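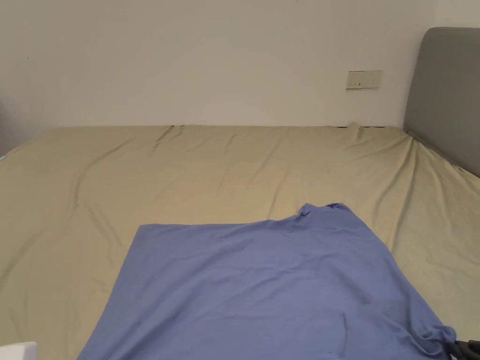
Where should I fold my laundry if I don't have a table? Use the bed, after you've pulled the sheet flat and moved the pillows off it.

# Hurimby folding notes

Hi! I started these notes in June for the guest room at Hutchins, and they've grown into a small guide to folding soft tops (sweatshirts, long-sleeved shirts, anything that slumps). It's still a bit of a mess – sorry – but it works for me.

## Before you fold

- Lay the top face down and pull both sleeves out to the sides.
- Smooth from the collar to the hem with your whole forearm. Fingers just make new wrinkles.

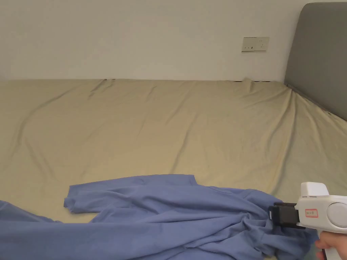 ## The fold

1. Bring one side in to the middle, then lay the sleeve straight down.
2. Do the other side the same way.
3. Fold the hem up to the collar, in thirds if your drawers are shallow like mine.
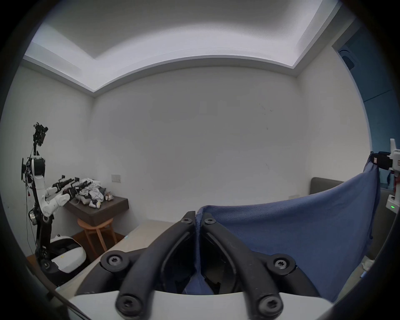
Towels get their own rules in my house. I fold them in the air, long edges together, and they only touch the bed at the very end. Keep the top edge tight while you do it, or it sags on its way up to the high corner like the blue cloth's does, and then your halves won't match. Big bath sheets are the worst for this!

I wrote the Kasico drawer sizes in `drawers.md`, because I kept forgetting them

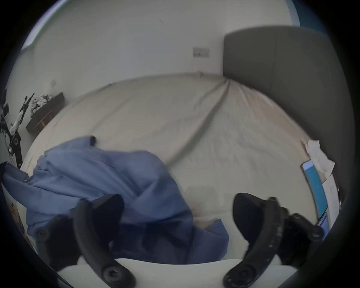 and remeasuring every time I moved things around. Genum baskets are in there too, though I've only got the small one so far.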